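About Tlapale

Tlapale teaches paper folding. We've read plenty of pages like this one, and most promise calm, focus and a better memory. We doubt it. What a beginner gets from us is 42 folds, taught in order, and a square of paper to try them on.

We started in a back office at Ovora with 2 tables and over 50 people on a list, half of whom never came. Kits still go out each July. They hold plain colored squares and no gold foil, whatever the catalogs say you need. We don't hand out certificates, and we'd be wary of anyone who does.

Red, on a pale speckled surface:

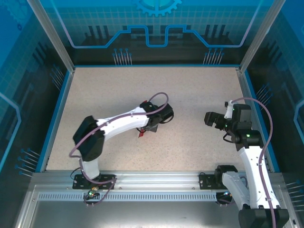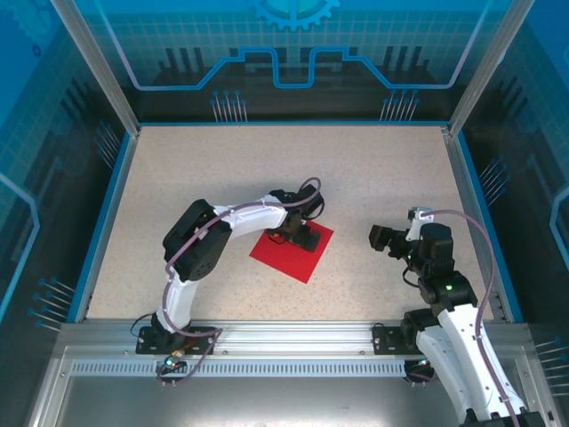
Rhys Maihi wrote to us that the plain squares are fine but the first six folds are far too easy, and that he'd skip straight to the seventh if we let him. We don't.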